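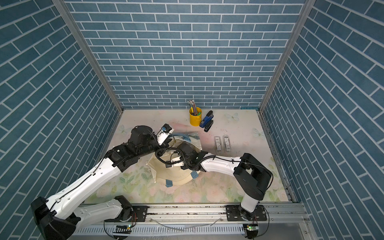 Two arms for a bag? One reader of the first draft of this README got that far and stopped, and left a note asking why a single arm with a better gripper wouldn't do the job for half the money. Fair thing to ask! One arm can pick up cloth all day long. Getting anything open, flat or turned around is where it falls apart, and that is the part this project cares about.

# kevska-bench

Tags: Robotics / Home Workshop / Open Data

24 comments | Share

Kevska is a two-arm tabletop build that lives in a shared workshop, plus the recordings made on it. This repository holds the bench notes, the settings files, the playback scripts and the data card. If you want to build something like it in a garage or a spare room, please do, and please send back what you change. I love seeing other people's benches.

## What's on the bench

- Two arms, white links with black joints, each on a black plate bolted to one long aluminum rail
- One controller board per arm
- Blue brick-pattern panels on three sides
- A floral tabletop (roses, leaves, butterflies)
- A slotted white cable trough below the rail
- One fixed camera looking over the workspace

The rail was the best decision in the whole build. In the first version each arm was clamped straight to the table, and every time one got bumped I had to redo the alignment for both. Now the plates bolt down at marked holes and they stay put for weeks.

The flowers are staying. I've been told a plain gray mat would be easier on the vision side, and it would be, but home tables have patterns on them. A policy that can only find a bag on gray felt isn't much use in my kitchen. The brick pattern is the same idea, with the added benefit that the panels hide whatever the rest of the workshop is up to.

## The recordings

The current release is called Pleltovum and has 1,071 episodes. All of them were recorded by hand guidance, one operator driving both arms, and each one is a single attempt at a single task. Failed attempts are included and labeled. Please don't throw them out before you've tried training with them, because some of my favorite regrasps come right after a slip.

There are 3 task groups:

1. **Soft goods.** Cloth items and bags: flatten, turn, fold, move from one side to the other. Both arms are needed in nearly every episode.
2. **Packaged goods.** Clear blister packs and other shiny plastic. Slippery, full of reflections, and a great way to find out how well your depth guesses hold up.
3. **Desk items.** Pens, holders, staplers. Mostly one arm at a time, with handovers in the later episodes.

Objects from one group often sit on the table during another group's episodes. That's on purpose. I wanted clutter that stays around and gets in the way, so don't assume that everything on the table is part of the task. The `task_object` field tells you which item matters.

## Fields

Each episode folder has these files:

- `joints.csv`: joint positions for both arms, left arm first
- `grip.csv`: commanded and measured opening for each gripper
- `view.mp4`: the fixed camera
- `meta.json`: task group, task object, outcome, operator notes

Left and right are from the operator's side of the rail, same as in the camera view. An early batch had them swapped in `grip.csv` only, and that took me an embarrassing number of evenings to find. It's fixed in this release. If you downloaded anything before October, pull it again.

Outcome is one of `done`, `partial`, `dropped` or `stopped`. `stopped` means I hit the switch, usually for a cable.

## About those cables

Sleeve them! The right wrist and gripper are wrapped in black corrugated sleeving, and it has saved me more time than any piece of software here. Bare cable likes to catch on cloth, and once it does you are pulling on a connector. The sleeve does add a bit of stiffness when the wrist is turned all the way around, so leave more slack than looks right, run the arm through its full range by hand with the power off, and then add a little more.

The trough takes the long runs. Thin cables still curve around both bases to reach the boards, and I haven't found a neater route that doesn't pinch somewhere.

## Running it

Power up the boards first, check for a green light on each, then start the scripts:

 kevska check
 kevska home --slow
 kevska play episodes/0200

`check` reads every joint and moves nothing. `home --slow` brings both arms to rest one after the other. Don't skip it, even if the arms look like they're already there. I skipped it once at 11 p.m. and put a finger plate through a blister pack.

Playback on your own arms needs your own offsets. The file `offsets_vuvard.yaml` is set for the Vuvard plates that I cut for this rail, and your holes will land somewhere else. The Zamfir branch has a version for arms mounted face to face. It works, but the homing order is different, so read the notes in that branch before you plug anything in.

## Known problems

- The fixed camera loses sight of the fingertips when both wrists cross near the middle. A second view is next on my list.
- Clear plastic bags are nearly invisible against the pale tabletop in the evening episodes.
- The tabletop has scuffs and dark smudges, worst near the center. A model can learn to use them as landmarks. Try shifting or masking the background if your results look too good.
- Cloth never starts in exactly the same shape, so start states can't be matched between episodes.
- Total frame counts in `meta.json` are off by one for episodes shorter than 200 frames.

## What I'd like help with

Contact labels, more than anything. I've marked first touch by hand for part of the soft goods group and it is slow going (pleasant enough with a podcast on). There are roughly 4,000 touches left to mark, and a small labeling script in `tools/` that opens a clip and waits for one key press. Even an evening's worth would be wonderful.

Also welcome: gripper finger shapes that hold thin fabric without bunching it, and reports from anyone who has run the playback on different arms. Open an issue with your offsets file and a line on how the arms are mounted.

## License

Scripts are MIT. Recordings are CC BY 4.0. Credit "Kevska bench, Pleltovum release" and you're set.

Filed under: Builds, Two-Arm Setups, Datasets

Share this | 24 comments | Leave a reply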